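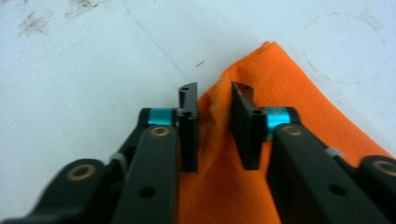 Clurkilmont's clothing reuse scheme opens its doors again in August, and this year it has a proper folding room!

Sandex, the workwear supplier, has given the scheme a bright new space with white-topped tables where donated tops can be spread out, smoothed and folded before they go on the shelves. Last year 3881 garments found new owners, and over 39 households came back more than once.

"Orange is the colour we get most of, and people love it," said organiser Paavo Karppinen. "A shirt that has been folded well looks like something you'd want to wear." 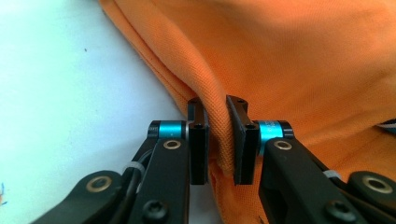
Folding sessions start at 10am and last 56 minutes - long enough to learn a tidy fold for shirts, jumpers and children's clothes, with time left for tea. Places are free and beginners are very welcome. Bring clean clothes in any size, buttons done up if you can.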